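Demonstration gathering (robot learning)

From the Hallmont Workshop Encyclopedia, an open reference for people who teach machines to do fiddly jobs. Entry by Melaniia Lysenko, last revised 29th March.

Demonstration gathering is the business of collecting examples of a job being done, so that a learning system can pick up how to do it. Each example is usually called a demonstration or an episode. It holds what the cameras saw and how the arm moved, with both kept on the same clock, plus a line or two of plain language saying what the job was. I've been doing this for a living for a while now, mostly on computer repair tasks, so I'll lean on those (other entries cover kitchens and laundry, and very good they are too!).

Contents
1 What counts as an example
2 Cameras
3 Laying out the bench
4 Variety
5 Labelling and throwing away
6 See also

What counts as an example

People new to the work tend to think of an example as a whole job, start to finish: open the machine, swap the part, close it up. You can record it that way, but I like to cut the job into short pieces, each with a clear beginning and a clear end. Getting a tool tip onto a screw is a piece. Turning the screw is another. Lifting a part away is a third, and so on. If one piece goes badly you lose that piece and keep the rest, and believe me, after an afternoon of losing whole jobs you start to see the charm of it.

Processor sockets are a favourite of mine because so much goes on in such a small space. You've got a metal lid you'd rather not scratch, contacts you must not touch, a bracket with screws at the corners, and memory slots crowding in on both sides. A person does most of it by feel. The arm has to do it from pictures and joint positions, so the examples need to show the moments of contact clearly.

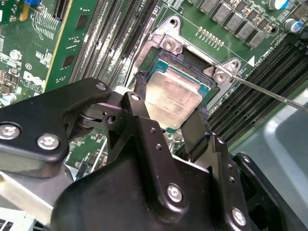
Wrist view at the processor socket, with a screwdriver tip resting on one of the bracket screws.

Our February set, which we named Terevell, has 564 episodes in it, all of them on desktop machines. That sounds like plenty until you split it up by sub-task, and then some of the piles look very thin indeed. Ayane Furukawa, who planned the set with me, wanted more of the approach moves and fewer of the turning ones, and she was right. Turning a screw looks much the same every time. Finding it is the hard bit.

Cameras

Most set-ups use two sorts of camera. One sits at the wrist and travels with the gripper, so it gets close detail and loses the wider picture. The other stays put beside or above the bench and sees the arm and the machine together. Neither will do alone for this sort of work, in my opinion. The wrist view can tell you which screw you're at, but the gripper's own fingers get in the way at just the wrong moment. From the fixed view you can see where the arm is coming from and which cables it might snag, though a small screw is only a speck.

Check that the two views agree in time before you record anything you care about. I once had a wrist stream running late for a whole morning (a different job, a different bench, and I still wince), and the only cure was to do the lot again.

Laying out the bench

Lay the case on its side with the panel off and the inside facing up. It makes the board a floor instead of a wall, and the arm can come down on it from above. 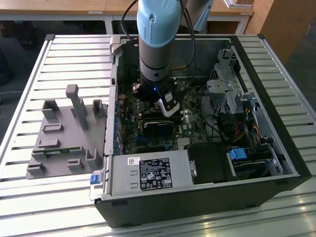 Loose cables are the great nuisance. A looped lead can catch on a finger, or drift across a camera at the moment of contact, and a system trained on those episodes may learn to wait for a cable that isn't there next time. We tuck back what we can and leave the rest, as real machines are full of cables and the arm had better get used to them. Anything that holds parts or tools goes to one side, within reach, and we write down where it was. The notes live in Rullo, our logging tool, which is plain to look at and has never lost a file of mine.

Lighting deserves more fuss than it gets. Bare metal throws back bright patches, and they slide about as the arm moves. I like soft light from more than one side, but I don't chase every reflection.

Variety

A system that has only seen one board in one position will do well on that board in that position and come to grief everywhere else. So we shift things. Turn the case a little, slide it along, start the arm higher or further over, begin with the socket full on one run and bare on another. Ayane's rule is to change something every 15 episodes and to change it by an amount you can see from across the room.
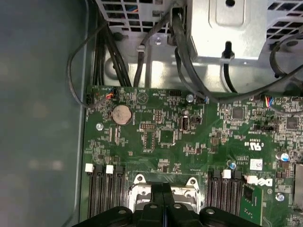
Empty slots matter as much as filled ones, by the way. If every example has the memory fitted, the system can come to treat those sticks as part of the board, and then a stripped machine looks like a stranger to it. I'd also include plenty of starts where the gripper is over the right area but not yet lined up, so that the small corrections get learnt too.

Labelling and throwing away

Each Terevell episode was read by 2 people, and where they disagreed about when a piece ended, a third had the say. We mark an episode as clean, recovered or failed. Recovered ones, where the first try missed and the second went in, are worth their weight in gold, and I'd keep every one. Failed ones we keep in a separate folder, clearly named.

Throwing away is harder. My own habit is to leave a doubtful episode for a day, look at it again, and bin it if I still can't say in one short sentence what it shows.

See also

Teleoperation
Wrist cameras
Won (bench layout notes)
Episode length, choosing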